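Regaltask, zweiter Anlauf: Führen von Hand gegen Fernsteuerung

14. Juni 2021

Im Mai hatte ich die Demonstrationen noch komplett kinästhetisch aufgenommen, also Arm in Schwerkraftkompensation, Hand ans Handgelenk, Bahn vorführen, Gelenkwinkel mitschreiben. Das geht schnell und braucht keine zusätzliche Hardware. Der Nachteil steht in den Kamerabildern: In fast jeder Aufnahme ist mein Unterarm zu sehen, und ein Modell, das auf Bildern trainiert wird, lernt den Unterarm mit. Beim Abspielen fehlt er dann, und die Vorhersagen driften schon vor dem ersten Kontakt mit der Packung weg.

Jetzt also Teleoperation. Als Eingabegerät dient ein Leader-Arm mit gleicher Kinematik, den mir Jaanus Liepiņa aus dem Provent-Bestand überlassen hat. Die Gelenkwerte gehen unverändert an den Follower, ohne inverse Kinematik dazwischen. Aufgezeichnet wird mit Skillelden, Version 2, nachdem die Vorversion beim Schließen einer Episode regelmäßig den letzten Datenblock verloren hat.

Ein paar Beobachtungen zur Bedienung:

Die Latenz liegt bei 90 ms von der Bewegung am Leader bis zur Bewegung am Greifer. Für Anfahrten ist das unkritisch. Beim Zugreifen an Kartonkanten merkt man es, man schließt zu spät und drückt dann nach. Seit ich kurz vor dem Kontakt bewusst anhalte, sind die Griffe sauberer, dafür enthalten die Daten nun Pausen. Die muss man entweder herausschneiden oder akzeptieren, dass die Policy an derselben Stelle ebenfalls stehen bleibt.

Kraftrückmeldung gibt es keine. Faltschachteln verzeihen wenig, bei zu viel Greifkraft beult die Seitenwand ein und die Packung steht danach anders als vorher. Ich begrenze den Motorstrom am Greifer inzwischen auf 40 Prozent.

Der Task selbst ist simpel gehalten: eine Packung im Regal anfahren, an den Seitenflächen greifen, nach vorn herausziehen, zurückstellen. Interessant wird er durch die Abstände. Stehen zwei Packungen eng, passt kein Finger dazwischen, und man muss erst schieben. Diese Variante nehme ich getrennt auf und gebe ihr ein eigenes Label.
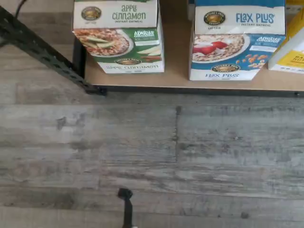

Apple Cinnamon und Flax Plus im Regal, dazwischen Platz für den Greifer.

Die beiden Packungen unterscheiden sich im Aufbau der Vorderseite kaum, oben weiß mit Schriftzug, unten farbig mit Schüssel. Für die sprachkonditionierte Variante ist das brauchbar, weil sich das Modell an Farbe oder Text halten muss. Woran es sich tatsächlich hält, will ich mit vertauschten Positionen prüfen.

Ziel sind 1.000 Episoden. Offen ist noch die Synchronisation der Zeitstempel zwischen Kamera und Gelenkdaten, derzeit ordne ich schlicht nach dem nächsten Nachbarn zu. Das Konvertierungsskript kommt ins Repo, sobald es auch abgebrochene Episoden korrekt verwirft.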